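Wekbridge Clutter Study: Frequently Asked Questions

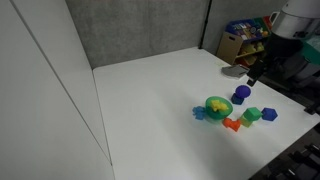

What does the study measure?
The study tests whether a robot arm can learn to sort a crowded table from a small number of human demonstrations. Objects are placed in contact on purpose. A block resting on another block, or a toy inside a translucent bowl, requires the policy to choose an order of removal before it moves.

How much data was used?
The policy was trained on 2,000 demonstrations. A further 200 were held back for testing.

Does the method work on soft items?
Only in part. Cloth remains the most frequent cause of failed grasps, and results for it are reported separately.

May other laboratories use the data?
Yes. Requests should be sent to Jacinto Ledesma at Wekbridge. The next release is planned for October.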